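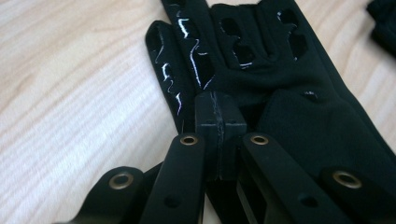
Luva preta de tecido sobre o tampo de madeira clara.

**Caderno de oficina, outubro. Ensaio de cola de caseína, lote Huletti**

Caseína em pó hidratada 20 min em água destilada, depois cal apagada em duas adições. A mistura engrossou logo após a segunda e ficou sem grumos visíveis. Vida útil em copo: 31 min até começar a fazer fio na espátula. A ficha do Narendra dá mais, mas ele trabalha com a sala mais fria.

Juntas de topo em faia, lixa 120, sem primário. Aperto com grampos de parafuso, força não medida (falta a célula de carga, continua com o Ferhat).

Corpo de prova 2: rutura a 1169 N, falha mista, mais coesiva do lado da cal. O 1 escorregou na garra do ensaio e não conta. Os restantes ficam em cura até à próxima sessão.

Notas:

- Mancha alcalina escura no carvalho, como de costume. Em faia não se nota.
- Tecido sintético com cola fresca: lavar com água antes de secar. Depois só sai raspando.
- O pó da Bañez tem granulometria mais grossa. Peneirar antes de comparar com este lote.

Ojārs sugere trocar parte da cal por bórax para ganhar tempo de trabalho. Falta ver o que isso faz à resistência à humidade. Pedir ao Abhishek a curva de pH do lote anterior.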